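Kirkia Student Robotics Club
Bilico project: second progress report to the Havoson small grants scheme

Period covered: February to May

Where we are

The application promised that by the end of this period our arm, Pal, would be learning to clear a table from demonstrations given by students. Pal is learning. The table remains, on the whole, uncleared. We are further on than the last report suggested we would be, though that report was written in the week the arm's power supply failed and may have been coloured by it.

The club has 19 members on the list. Attendance at the evening sessions rises sharply near any public event and falls just as sharply in the week coursework is due. We have stopped fighting this and now plan the calendar round it.

What was done

Most of the period went on demonstrations. A student takes a gripper in each hand and does the job the arm is meant to do, and what the grippers record is used to train it. The application called this "an accessible activity requiring little prior experience". It does require little experience. It also requires the patience to move the same food on and off the same plate for an evening, and that was missing from our skills table.

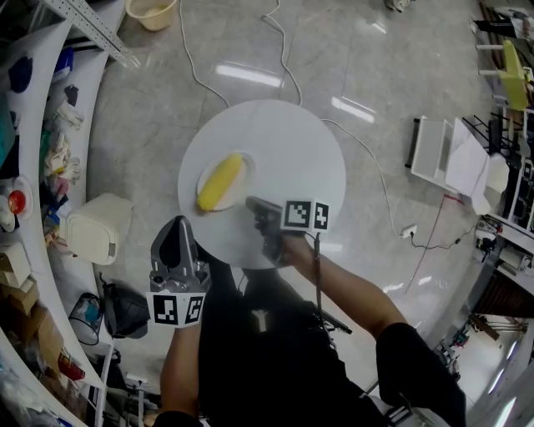
We began with corn on the cob because the first-years voted for it over the banana. It has proved a harder choice than expected. It rolls, and it looks much the same from either side, so anyone labelling a recording late in the evening has to think about which way round it was. The banana has since been reconsidered and will join in the next period.

We now have 139 usable demonstrations. The word "usable" is carrying some weight. Recordings were thrown out when the markers were hidden by a sleeve, when the operator stopped to talk, and in one long run when the clocks on the two grippers disagreed about what time it was. The last fault cost us most of an evening and has been fixed with a start-up check that every operator must now sign. They sign it with varying degrees of legibility.

The plate is the other difficulty. Operators pick it up by the rim without thinking, each in their own way, and the training does not enjoy the variety. We have written a one-page guide on how to hold a plate. It is already on its third revision.

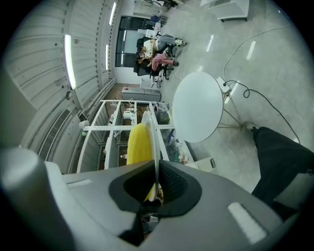 A gripper's own view of the work, with shelving and the round table beyond.

Results so far

In the May trial Pal reached for the corn correctly on most attempts and lifted it on fewer. It did not manage the plate at all. The full log is in the annex.

Spending

Within budget. The overspend on cables is covered by the underspend on travel, the regional event having moved to our own building.

Next 4 months

More demonstrations, with the banana. A second attempt at the plate. We ask Havoson to agree that the open evening move from the start of term to the end of it, by which time we would like to have something to open.

Kirkia Student Robotics Club | Bilico project | Contact us | Back to top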